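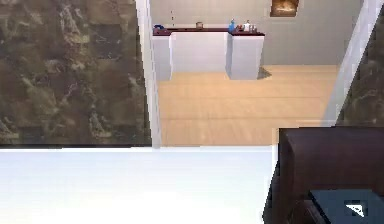
Minutes, simulation group, Flendavis project, March. We started at 2:15 and I took notes, so blame me for the spelling. First item was the doorway fault, and it ate most of the hour. Quick recap for anyone who missed last month: in the simulated apartment the base plans a path to the far room, gets to the door, and then drives its shoulder straight into the trim. The white frames on both sides of the opening look perfectly solid when rendered, and so does the brown marble next to them, but the collision shape for the right one had been left out of the Joronard export. So the planner saw a nice wide gap and went for it!

We ran 598 trials overnight and 128 ended in a hit on that side. Another 60 timed out, and we still don't agree on why. My guess is the localizer — marble on both sides of the door, same dark veins, easy to mix up. The perception folks think I'm wrong (they may well be right) and will rerun with plain walls.

Second item, the safety stop. This one worried me more. After contact the arm kept going with its reach for the blue bottle on the maroon countertop, as if nothing had happened. The stop signal was sent, but the arm controller was still listening on the old channel from the MacRitchie build. In simulation that costs us a log file. On the real unit it could cost somebody a bruise or worse, so we all agreed: no hardware runs at Flovilham until the stop is fixed and tested.

Some back and forth about whether to slow the base near doors in the meantime. I was for it, two were against, and we left it as a setting that's off by default.

To do:
Fix the trim collision shape and export the apartment again.
Move the arm controller to the new stop channel, ticket 273.
Rerun the full overnight batch with contact logging turned on.
I'll write up the timeouts before the April meeting.

Battery charger question pushed to next time. We wrapped up at 3:20.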